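Ticket 487: Robot leaves cup half done at drinks station
Product: Gerkora, software 6.2
Opened by: Crescencio Bravo
Status: open
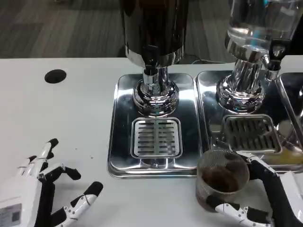

Good morning. We test if the robot can serve drinks in the breakfast room of our hotel, the Marín. The task has three steps: take the cup, open the tap, bring the cup to the guest. Taking the cup is fine now. The problem is the tap. In the log I find the message "contact lost, lever" and after it the robot waits until the timeout. It does not try again by itself.

What I have tried:
- Restart of both hands. No change.
- Finger force set to 50. The message comes later, but it comes.
- New teaching of the lever position, run 289. It worked in the morning and failed after lunch.

My question is if the lever must be taught again each time somebody cleans the station. The dispensers are moved a little when the trays are washed, and our staff can not put them back to the millimeter.

Reply from Toivo Huttunen, support
Thank you for the clear log. Please do not increase the force more, it can bend the spout. Can you turn on "search before press" in the hand menu and send me the next log? This option was added in June and it is off by default.

Reply from Crescencio Bravo
It is on now. The lever error did not come back in six runs, but each run is slower. A waiter fills a cup much faster, so for breakfast we still need the waiter. Please keep the ticket open, I will send the log tonight.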